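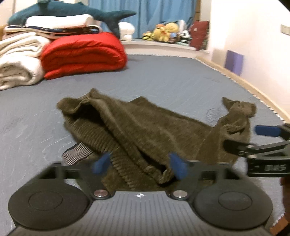 3.2 Ribbed garments on the bed

The second group of items was folded on a bed and not on a table. We chose the bed because in our household survey, which had 261 answers, most people wrote that they sort and fold their clean clothes there. A bed is soft, it gives way under the hand, and a garment does not slide on it as it does on a hard top. These points change how a person must work with the cloth.

Ribbed cloth such as corduroy has one advantage for a study of folding. The ribs run in one direction, so the reader can follow them by eye and see where the garment is turned or twisted. In plain cloth the same twist is often lost. For this reason we describe the state of a garment by its ribs first, and only after this by its outline.

We use three words for the states. A garment is "heaped" when its openings cannot all be found from one side. It is "drawn out" when its long direction is clear but the edges are still rolled. It is "laid" when the edges are open and the ribs run nearly straight. Figure 4 shows the brown ribbed garment spread across a grey bed, with a grey striped cuff at its left end and a dark folded part beside it. Other textiles are behind it, among them a thick red folded garment and a white bundle. We did not clear such things away before the work -- a bed in daily use is seldom clear.

Figure 4. Brown ribbed garment on the bed, with striped cuff.
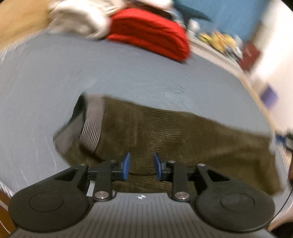 3.3 Parts which hide under other parts

Striped bands and cuffs gave our coders the most trouble. When a band lies under the main cloth, only a narrow line of it is seen, and one coder may take it for a separate item. In the picture placed after this paragraph, a finely striped grey and dark band comes out from under the left folds, while a long narrow section goes across to the right and bunches there. We asked the coders to mark such a band as "part, not sure" until another view was studied.
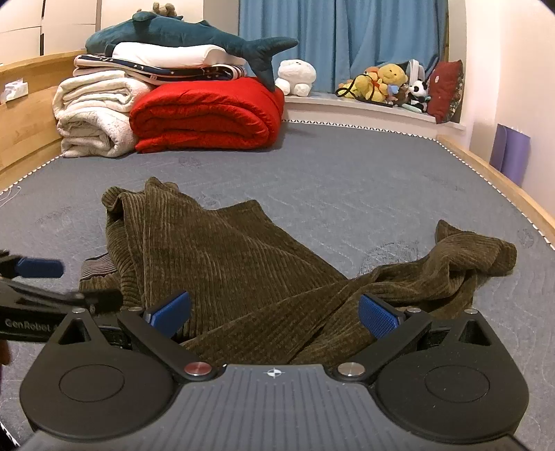
Maeve Flanagan

The coding sheet was prepared in May and changed once, after the first 400 views. The full set has 1000 views, and each view was read by two coders who worked apart. When they did not agree, the view was discussed and the first marks were kept in the file. The word "drawn out" caused more discussion than the other two together, and we come back to it in Section 5.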